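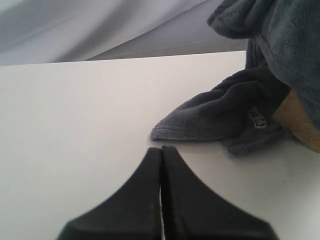 Voltgate opens textile handling line to visitors

May 8, 2019

Voltgate held an open day at its Livum site this week to show the current state of its cloth handling work. Visitors were taken through the test hall in groups and saw a two-finger gripper pick fleece items from a table, one at a time, and pass them on for sorting.

The work is a joint project with Coetzee, a textile reuse company that sorts donated and returned clothing. Coetzee supplies the garments and sets the sorting rules. Voltgate builds the cell and writes the control software, which it calls Pluteteo. The two companies signed the agreement in March and set up the first cell in the same month.

Picking cloth is harder for a machine than picking boxes or bottles. A fleece does not keep its shape, so there is no fixed point to grip and no drawing of the part to work from. Pluteteo looks for a corner or a raised fold, brings the closed fingers down next to it, opens them and takes a narrow pinch of material. The arm then lifts slowly to a set height and checks whether one layer or several have come up. If the check fails, the item is put back down and the software picks a new point.

The gripper takes its view of the cloth from a small camera at the wrist. An overhead camera was used in the first weeks and has been kept for logging only. According to the project team, the wrist view gives better detail at the edge of a hem, where most picks are made, but it loses part of the table to the fingers themselves. The software handles this by taking a second view from the side before the final approach.

At the open day the cell ran on fleece only. Dark fleece is the difficult case -- folds in it show little contrast, and a corner lying on top of the same material is easily missed. The team said light-colored items on the same table are found on the first view in most cases. Sewn-in labels are a separate problem. They stand out well in the picture, and earlier versions of the software tended to go for the label instead of the cloth. Labels are now masked before a pick point is chosen.

Each demonstration run lasted 30 minutes, with 4 runs during the day. Between runs, operators answered questions at the control desk and showed recorded picks at reduced speed. Several visitors from laundry firms asked about damp material. Voltgate replied that damp cloth has not been tested and is not part of the present agreement. Questions about cycle time were answered only in general terms. The arm is run below its rated speed during development, and the company does not plan to publish a figure until the lift check has been shortened.

The training set now holds 440 garments, all supplied by Coetzee. They are mainly fleece and knitwear, with a smaller share of towels. Woven shirts and trousers are to be added next, followed by items with zippers, which tend to catch on the finger tips and shift the pinch.

A second cell is being assembled in the same hall and will use the same type of gripper with a softer finger pad. Coetzee intends to move one of the 2 cells to its own sorting floor once the pad tests are complete. Companies that want to send sample garments for testing can register through the Voltgate site office in Livum.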